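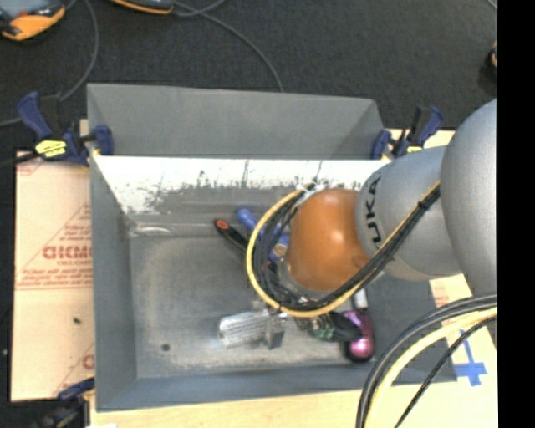 4. Naming disputes and celebrity brands

I came to this part of the project through gossip pages, which is a funny way to start a paper, but there you go. A singer or a TV host puts a name on a soda or a face cream, people object to the name, and within a day there's a petition. I wanted to know what fans say to each other while the star is still deciding what to do.

My main case is Zindosel, a sparkling drink fronted by a reality show winner. The name was close to that of a village festival, and folks who grew up with the festival were not amused. I collected 477 comments from the fan board Plokedeck, all posted in March, and read every one of them twice (my eyes have forgiven me, mostly). Krystyna Mazurek read the same set on her own, and we argued over the ones we'd sorted differently until we agreed or gave up. We gave up on 3.

What surprised me was how few people were mad at the star personally! Most of the anger went to the company, Fukar, and to whoever had signed off on the label. Fans would write long, loving posts about the show and then, in the same breath, say the drink had to be renamed. I had expected two camps, and I kept looking for them well after I should have stopped.

The apology changed the tone less than I thought it would. Before it went up, the petition had around 2,000 signatures, and people kept signing afterward. Several commenters said they liked the apology fine but wanted to see the new name first. One wrote, "Sorry is nice, now go fix the can," and Krystyna and I both copied that line into our notes.

I should say that Plokedeck is a chatty place with a lot of regulars, so I wouldn't stretch any of this to fans in general. The Kołodziej perfume case in Section 5 gave me only 100 comments to work with, and the mood there was much sourer. The full list of comment types is in the appendix, along with the ones we couldn't agree on.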